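About Grendetti

Grendetti is a daily digest of links to cultural writing: essays, reviews, interviews and reporting on books, film, television, music and the way people argue about them. It is published in English, on weekdays, with a longer edition on Sunday. Each edition is sent by email at 6:30 a.m. Eastern and posted to this site at the same time.

This page explains how the digest is put together, who works on it and how to get a piece in front of the editors.

What an edition contains

A weekday edition carries 17 links. The number is fixed. Each link has a headline written by us, a quotation or one-sentence note, and the name of the publication in brackets. We do not reprint articles, and a quotation is never longer than 60 words. Where the original is behind a paywall, the bracket carries an asterisk. Where registration is required but reading is free, it carries a plus sign.

The Sunday edition has fewer links and longer notes. It usually includes one piece from our archive that reads differently after a year or more, and a short introduction signed by whoever edited it.

We link to the publication that did the work. If a story was first reported in a local paper and then rewritten elsewhere, the link goes to the local paper, even when the rewrite loads faster. Syndicated pieces are credited to the original outlet if a working page exists there.

How pieces are chosen

The editors read from a source list of 501 publications. The list is reviewed every August, when outlets that have closed or stopped publishing criticism are removed and new ones are added. Small magazines and single-author newsletters are on the list under the same terms as large ones.

Two editors read each morning's candidates separately and mark them yes, no or hold. A piece marked yes by both goes in. A piece with split marks goes to the edition editor, who decides. Held pieces are kept for ten days and then dropped. Social media traffic is not shown to editors while they are reading.

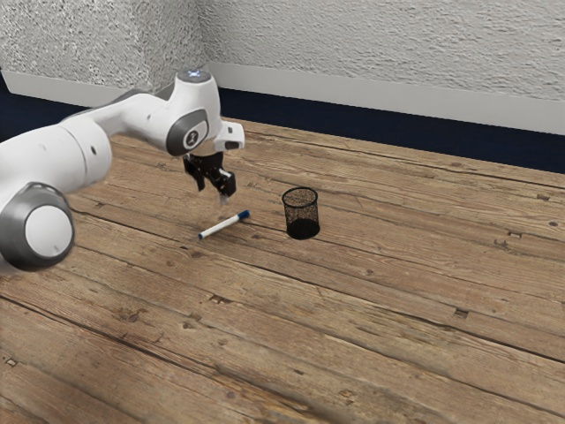 Culture writing overlaps with most other subjects, and the source list reflects this. We read science desks, business desks and design magazines for the pieces their editors would not think to call criticism: a history of the office chair, a report on who records audiobooks, an essay on how films have portrayed machines. The last of these comes up often enough to have its own tag. Submissions under it tend to be about menacing humanoids, and we are more interested in the plainer kind of thing, such as a white arm with two black fingers reaching toward a marker pen on a wooden table, and what a critic can say about why one looks friendly and another does not. The tag is called Objects and is updated when there is something to put in it, which works out to a few times a month.

We do not link to pieces we have not read to the end. We do not link to press releases, sponsored articles, or lists assembled from other lists. Reviews of work that is not yet available to the public are held until release.

Headlines and notes

The headlines are ours and are kept plain. House style asks for the subject in the first six words where possible and no question marks. Notes describe the piece. If an editor disagrees with an argument strongly enough to want to say so, that goes in the Sunday introduction under the editor's name.

Plot details that a reasonable reader would want to avoid are left out of headlines. They may appear in quotations only if the work has been out for a year.

History

The digest began as an internal email at Modmont, a book distributor, where Farhad Zamani and Lensa Negussie worked in the catalog department. It went to the sales staff and was meant to help them talk to booksellers. Copies were forwarded outside the company, and by the end of the second year the outside list had passed 300 addresses. Modmont agreed to let the two of them take it with them when they left.

It was published for a time under the name Byun, which some longtime subscribers still use, and which remains the name of the folder our mail server files everything in. The current name was adopted when the website opened. Links in editions from the Byun period have been checked once and repaired where an archived copy could be found. Those that could not be repaired are struck through but left in place, with the title of the piece still legible.

Who we are

Farhad Zamani, editor. Edits three weekday editions and is responsible for the source list. Covers film and television.

Lensa Negussie, editor. Edits two weekday editions and the Sunday edition in alternate weeks. Covers books, translation and publishing.

Hakim Majimbun, associate editor. Covers music, radio and podcasts, and maintains the Objects tag. Edits the remaining Sunday editions.

Haziq Entili, copy editor. Writes and enforces the house style, checks every quotation against its source, and handles corrections.

Aiman Tuhumury, site and subscriptions. Runs the mailing system, the archive and the search function. Questions about missed emails should go to him first.

Funding

Grendetti is paid for by subscribers and by one sponsor line per edition. The weekday digest is free. The Sunday edition and full archive search are for paying subscribers. The sponsor line is placed at the foot of the email, is labeled, and is sold by Rekham, an outside agency that has no contact with the editors about content. Publications on the source list may buy the line, but not on a day when one of their pieces is linked.

We take no payment for links and use no affiliate codes, including on books.

Corrections

Errors in headlines, names, credits or quotations are corrected on the site within one working day and listed at the top of the next email. The archived page keeps a dated note of what was changed. If a publication issues a substantial correction to a piece we linked, we add a line to our entry. If a piece is withdrawn, the entry stays and the link is removed.

Suggesting a piece

Anyone may send a link, including the person who wrote it. Use the form on the contact page and give the URL, the publication, the author and the date it appeared. A summary is not needed. Pieces older than two weeks are considered for Sunday only. We read everything sent through the form but can't reply to each message.

Original essays are not accepted — we have no pages to run them on. The one exception is the readers' issue, published once a year, which prints short responses to pieces linked in the previous twelve months. Responses may be up to 2000 words and are paid at a flat rate. The call goes out in the Sunday edition, and the deadline is given there.

Publications that would like to be added to the source list should write to Farhad Zamani with three recent pieces. Feeds are preferred over newsletters, and full-text feeds over partial ones.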